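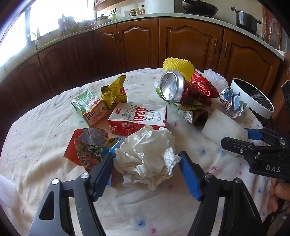

Atelier Préhension du club Botura

Janvier 2025, et me voilà enfin avec un tableur qui tient debout ! Depuis le mois d'août je tournais autour du budget des pinces sans oser l'écrire noir sur blanc, et cette fois c'est fait, il y a des lignes, des totaux, et même une colonne « imprévus » que je suis assez fier d'avoir remplie.

On commence par le débarras de table : emballages froissés, boules de papier, canettes, tout ce qui traîne après le goûter. J'adore cette tâche. Un papier chiffonné n'offre jamais deux fois la même prise, une canette roule, un filet en mousse s'écrase, et on apprend très vite ce que valent des doigts de pince. Du coup c'est là-dessus que j'ai calé les achats, avant de rêver au bras complet.

Premier poste, les patins. J'en prévois 15 jeux pour l'année, chez Stestero, à 6 euros le jeu. C'est une petite somme et pourtant c'est la ligne que j'avais oubliée dans ma première version (celle qui était tellement belle). Deuxième poste, la visserie et les axes de pivot, que je commande par sachets. Troisième poste, les câbles, et là je vise plus long que la dernière fois - les nôtres tirent dès qu'on fait le tour de la table.

Reste le gros morceau : une troisième pince manuelle. J'hésite encore entre le modèle monté de Radebe et le kit Dastport. Le kit coûte 200 euros de moins, il faut compter 11 heures d'assemblage d'après la notice, et ces heures-là, moi, je les passerais avec plaisir ! Mais une pince montée, on la sort du carton et on travaille le soir même. J'ai demandé deux devis, je n'en ai reçu qu'un. 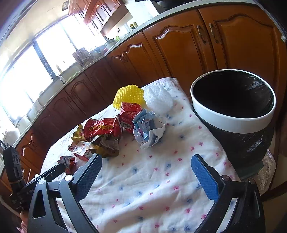
Radebe répond vite au téléphone mais facture le port à part, m'a écrit une lectrice, Stestero groupe les envois si on le demande avant de valider, et pour Dastport elle conseille de commander tout de suite un jeu de mors de rechange avec le kit.

J'ai donc ajouté le port, puis les mors, et le total a grimpé un peu. Ça passe encore, à condition de repousser le deuxième support de fixation à l'automne. Pour les sacs-poubelle et les nappes, on reste sur la caisse du club, je ne les compte pas dans l'équipement.

Prochaine étape : relancer Dastport pour le devis manquant et vérifier que leurs patins sont au même entraxe que ceux de Stestero. Si quelqu'un a déjà monté les uns sur l'autre, les commentaires sont ouverts, je prends tout, même les ratages !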